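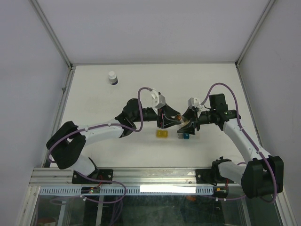 I finally got a proper update from the Heller group on their two-arm handover work, and I'm a little bit giddy about it! Quick recap if you missed my post in May: they want one arm to pass a small part to the other in midair, without ever setting it down on the table.

The new method is called Zulico. Danuta Brzozowska, who runs the tests, told me the old version planned each arm separately and then hoped they'd meet up nicely (they often didn't). Zulico plans both grips as one move, so the arm that's giving already leaves room for the fingers of the one that's taking. It learned from 2,000 recorded handovers, all done by people steering the arms.

And the numbers? In the latest round they tried 128 handovers and 118 went through clean. Most of the misses were with see-through parts – no big shock there, those are a pain for everybody. Only 2 were actual drops.

Danuta wants to try softer parts next, and the write-up should be out once the Tôn team has rerun the tests on their own setup. I'll post the link when I have it.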